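About Ollosia

We are a small hostel and guesthouse with 57 beds, a shared kitchen and a front door that sticks when it rains. We have been told that an About page should say we are "vibrant" and "in the heart of it all." Every place we ever stayed in said that, including one next to a cement works, so we'll try to stick to things you can check.

Ollosia is a 14-minute walk from the train station if you have a backpack and longer if you have a suitcase with wheels, because Grarnen Street is cobbled and goes uphill. The old town is on the other side of the river. You can see a bit of it from the top floor. We don't call this a view and we don't charge extra for it.

Who runs it

Mwangi Odera bought the building after years of working the front desk in bigger hostels, where he learned to distrust the words "from" and "up to" on a price list. Our prices are the prices. Sheets, lockers and city tax are in them. Towels are not, and we say so at booking so you can bring your own.

He is still on the desk most mornings. Ask him about the walking tours and he will tell you which ones are free and which ones are "free." He has opinions on this and they take a while.

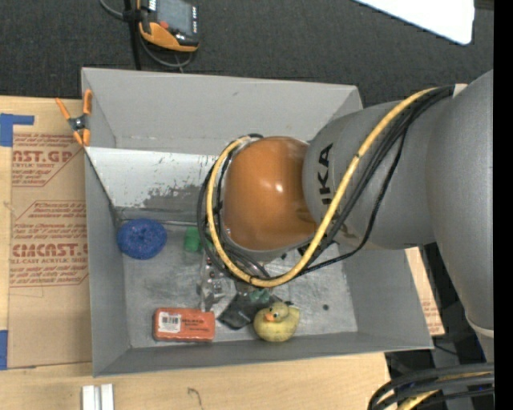

Robot arm reaching into an open gray bin.

What we offer, minus the adjectives

Dorms of six beds, private doubles, and one family room on the ground floor. Every bunk has a curtain, a lamp and an outlet. Wi-Fi works well on the first two floors and badly in the back rooms on the third. We have had three companies out to look at it. All three sold us something.

Breakfast is bread, eggs, fruit and coffee from the Hoarau bakery two doors down. It is a normal breakfast. If you want a big one, the bakery itself does it better and opens earlier.

There is no bar. There is a lounge, with a fridge, and quiet hours from eleven. People who come looking for a party hostel are usually annoyed with us by the second night, so please read this paragraph before you book and save us both the trouble. Clisen, across the bridge, is loud until four and seems to make its guests very happy.

About those reviews

We have 383 reviews on the big booking sites. Most are good, a few are awful, and we wouldn't lean too hard on either kind. One guest took off points for the weather. Another gave us full marks and described a swimming pool, and we have never had a swimming pool. The ones that mention the stairs are right. There are a lot of stairs and no elevator.

"Eco-friendly"

We get asked for a badge. The badges we looked into mostly wanted a fee and a form, and no one was going to come and look at the building. We skipped them. The boiler is new, the windows on the street side are double glazed, and the ones on the yard side will be done in September if the window people show up.

Getting in touch

Write to the desk through the contact form or call between eight and eight. A person answers. Booking directly costs the same as on the sites, but you can change your dates without paying for it.

Page last updated Sun 3 August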